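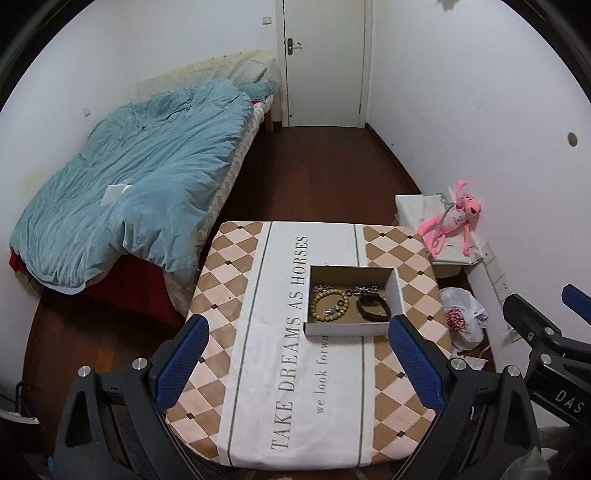 Unit 4: Good practice for hand-held gripper recording

Notes to go with the session on 22/06/2026. Read with Regula Frei's handout on labelling from March.

4.1 What counts as a rule

Two kinds of document apply to our work. A standard is agreed outside the course and has a number and a date. A house rule is written by the people doing the work and can be changed by them. Most of what follows is house rules, taken from the Desitz project and tidied up by Damian Tanner.

4.2 Before recording

Wipe the finger pads and check that both are seated flat. Check the screws on each jaw by hand. Open and close the jaws fully, twice, and save this as its own file. Put the task name and operator code in the log before the first take - not at the end of the day.

4.3 People's homes

Written consent is needed from every adult living at the address. Walk round with the householder first and agree what may be in view. Letters, screens, medicines and family photographs are moved or covered. Ordinary furniture stays where it is.

4.4 Small items

Chains, rings and straps catch on each other. Start each take with the items inside their container and write down how they were laid out. If a chain snags, stop closing the jaws and open them slowly. Do not pull. Mark the take as failed and keep it.

4.5 Session limits

An operator records for no more than 50 minutes, then rests. Pads are changed after 3,000 grasps. In the Desitz set, 168 takes had to be left out owing to missing log entries.

For next time: rewrite 4.3 for a shared student house. One side of paper, to Hongmei Xiao.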